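Last updated: February 25, 2019

From the newsletter desk

Should you pay for the longer warranty?

The flyer that went into mailboxes along the Flasgate road last month made the offer sound like a gift. Buy any small kitchen appliance from Prolard, pay a little extra at the register, and the store will "protect your purchase" for 2 years beyond whatever the maker gives you. Several readers sent us the flyer and asked whether it was worth having. I read the terms, all of them, with a pencil, and I have my doubts.

Start with the price. The plan on a $48 toaster costs $20. That is a large share of the cost of the thing it covers, paid up front, against a breakdown that may never come. And the plan doesn't start to do anything until the maker's own warranty runs out, so for the first stretch you are paying for coverage you already had in the box.

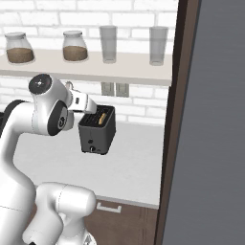

Does the plan cover a toaster that gets dropped?

Drops, dents and cracked housings are all listed as accidental damage, and the basic plan leaves accidental damage out. There is a higher tier that includes it, at a higher price, with a limit of one claim.

I would guess that most people who sign at the register believe otherwise. The word "protect" does a lot of work on that flyer. In the terms it means defects in parts and labor, and the store decides what counts as a defect. Wear is out. Crumbs are out, under "failure to maintain." So is anything traced to a power surge, unless you can show the appliance was plugged into a surge protector, and I have yet to meet a toaster that was.

Then there is the matter of getting paid. You don't get cash. You get store credit for the value of the item on the day of the claim, which the store also decides. Fistel, the company that handles the claims, wants the original receipt, the plan number and the appliance itself, and you pay to ship it. Shipping a toaster oven is not cheap. The store in Egan told me over the phone that you could bring it in and they would send it for you. The terms don't say that, and I would want it in writing.

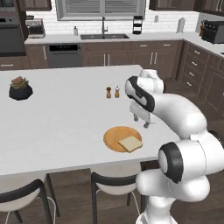 The plan has a second half that gets less attention, a "kitchen care" add-on for things without a plug. It went on sale last April and the clerk will offer it with knives, pans and bakeware. A round wooden cutting board falls under it too, and I can't think what a claim on one would look like. Splitting and warping are both excluded as "natural movement of materials." Stains are excluded as cosmetic. What's left is a board that arrives broken, and the store has to take that back anyway under its ordinary return policy.

I don't say these plans are never worth it. On a refrigerator or a range, where one service call can cost more than the plan, the sums may come out differently, and some people sleep better with the paper in a drawer. But the flyer claims that roughly 1,000 local households have "already chosen peace of mind," and it gives no figure for how many of them ever filed a claim or how many were paid. I asked the store for both numbers. So far I have a form letter thanking me for my interest.

If you have already bought a plan, check the date on your receipt. The terms allow a full refund in the first month, and after that a partial one, less a handling fee. Ask for it at the service counter, not the register, and keep a copy of whatever they hand you.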